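Denim repair and take-in service: frequently asked questions
Nesach Clothing Repair, Bovutgate
Page last updated 22 January 2023

What do you accept?

We accept jeans, denim jackets, denim skirts and denim shirts, for adults and children. Please look in the pockets before you come. We also accept pieces of denim which are not a garment any more, for example one cut leg. These go to the patch shelf.

Must I wash the denim before I bring it?

Yes, please. Wash it inside out at a low temperature and let it dry fully. We cannot keep damp clothes in the bags, and one damp piece can give a smell to all the others. Softener is not necessary.

How should I fold it?

For jeans, put one leg on the other, pull the seams straight, and fold from the hem towards the waist. Two folds are enough for most sizes. Thick places, such as the hem and the waistband, should not all lie on top of each other, or the pile will lean. If you are not sure, bring the item unfolded and we will do it at the counter.

My folded denim does not stay flat. Is it a problem?

No. Denim is a stiff cloth and the doubled parts like to curl, mostly near a seam. Smooth it with your hand along the seam and leave something heavy on it for the night. Please do not use pins — we have had some unpleasant surprises.

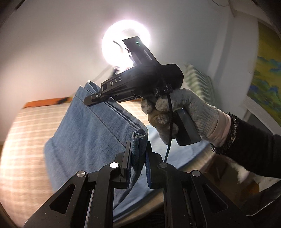

Photo: Enda Mac Carthaigh / Nesach

A stitched seam is a good guide for the eye when you fold. Faded cloth is also welcome, we do not refuse an item for its colour. For patches we even prefer it, because new dark denim can leave dye on the clothes beside it.

How much does a repair cost?

A simple patch or a closed seam costs 6 pounds. For a new zip or a changed hem we must see the item first, and we tell you the price before we begin. You are free to say no and take it home.

How long will it take?

Usually two weeks. In July we are closed for half of the month, so please count more time then. We send a message when your item is ready, and we keep it for two months after this message.

How many items do you repair in a year?

Last year we received 1315 items. Of these, 437 were too worn for repair and were cut for patches. The others went back to their owners or to the rail at the Burnmont shop.

Can I choose the patch?

Yes. The patches are sorted by weight of cloth and then by shade. A heavy patch on a thin shirt will pull, so we may advise you a different one from what you liked first.

Can I send a parcel?

Yes, in a paper or cloth bag inside a strong box. Write your name and telephone number on a paper and put it between the folds. We do not pay the postage. For large donations, more than two boxes, please ask Habibur Biswas first, as the storage room is small.

Do you sell thread and needles?

We sell denim needles and the Sarkar thread in blue, grey and the orange-brown colour which is used for jeans. One large spool has 1000 metres. Small spools are often sold out, but you can leave your name at the counter.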